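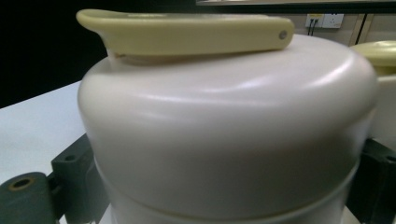 Issue 8

About Tondeck

We sell containers. Canisters, jars, pourers, lids on their own, lids that go with nothing we stock any more. Pantry stuff mostly, some bathroom. Shop is at 1699 Grabowska Road, Clovville, opposite the servo, parking round the back off the laneway.

Started by Dariusz Sikora out of a garage, then a market stall, then half a shop, then the whole shop when the dry cleaner moved out. Halina Sobczak came on to do the books and ended up doing the ordering, the windows and this page. Been meaning to rewrite it for ages. Old one still had the market hours on it, sorry to anyone who turned up.

What we're into: plain colours, cream and off-white mainly, with a bit of soft yellow-green on a handle or a lid. Smooth sides so they wipe down. No stickers on the front. If you want a label we've got a pencil and a roll of paper tape at the counter, help yourself.

Lids are the whole thing really. A canister is just a tub until the lid's right. Dariusz opens and shuts every new sample over and over at the bench before we'll order it, lifts it by the handle, tips it, fills it with rice and tips it again. Plenty get sent back. The Gramum range took three goes with the supplier before the hinge pin stopped working itself out, and we still check them when the carton comes in.

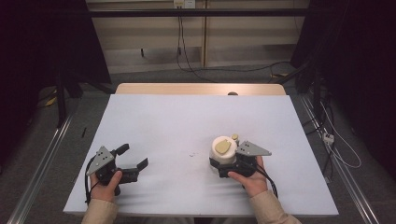
Then they go home with one of us for a bit. Flour, dog biscuits, washing powder, whatever's on hand. Halina's kids are hard on things, so if it lives through school lunches it's probably fine. We write down what goes wrong on a card and the card stays with the sample, you're welcome to ask for it. Some of the handwriting is rough.

Bring your old ones in too. We keep 61 odd lids on hooks behind the counter, sorted by width, and theres a fair chance one fits. Gold coin in the tin if it does. Doesn't need to be from us.

Glass or plastic, people ask every day. Glass for anything that smells: coffee, curry powder, dried mushrooms. Plastic for the big stuff you have to lift down off a high shelf. Small glass jars are good for spices and also for screws, we don't judge. Keep the cream lids off the stovetop side of the bench, they mark from turmeric and it doesn't come out, we've tried bicarb, sun, the lot.
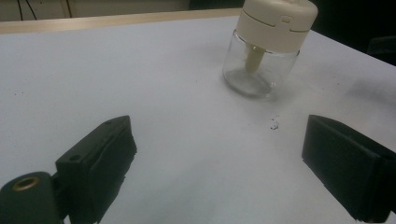
Photo: Halina Sobczak / Tondeck

Wholesale: yes, small cafes and childcare centres mostly. Mixed cartons OK. Email is best, the phone's in the back and we don't always hear it over the roller door.

Delivery in Clovville is Tuesday, in Dariusz's ute. Leave an esky or a box out if you're at work. Further out goes by post, glass gets wrapped in newspaper and then more newspaper.

Returns: bring it back, rinsed please. No reciept needed if we remember you.

Open from 8 most mornings. Closed when the sign's turned round.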